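Booked a cheap winter week in Skandgate on the strength of one photo of a beach. Some notes for anyone tempted by the same photo.

The beach is at Kandum. Kandum is not in Skandgate. It's 47 minutes up the coast on a bus that leaves four times a day, and the last one back goes at ten past five.

The bus is fine, by the way. Heated seats, a driver who waves at every single dog. I've paid more for worse views from a train.

Ferry to Kereama: the website says daily. The man in the ticket hut says February. We agreed to differ and I went for soup. 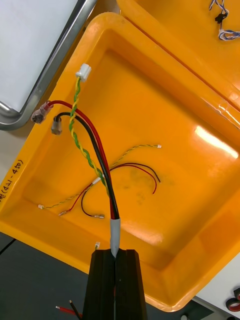 Soup was at the Luka, on the harbour side. Fish, dill, far too much bread. Went back the next day and the day after that, so make of that what you will.

If you like steps, the lighthouse has up to 100 of them depending on which leaflet you pick up. The top was shut for wind. The bottom has a bench.

Did finally get to Kandum on January 14, 2023, and I have to admit the photo wasn't lying. Long pale sand, hardly anyone on it, a kiosk doing hot chocolate in proper mugs. I paddled for as long as it takes to say a short rude word.

Higinio Rosales, if you're reading - you told me it would be "mild". I've still got your hat and I'm keeping it.

Practical bit: take coins for the bus, sit on the left going out, and don't believe the hotel map, which has the station on the wrong side of the river.

Would I go again? Yes, in June, with a car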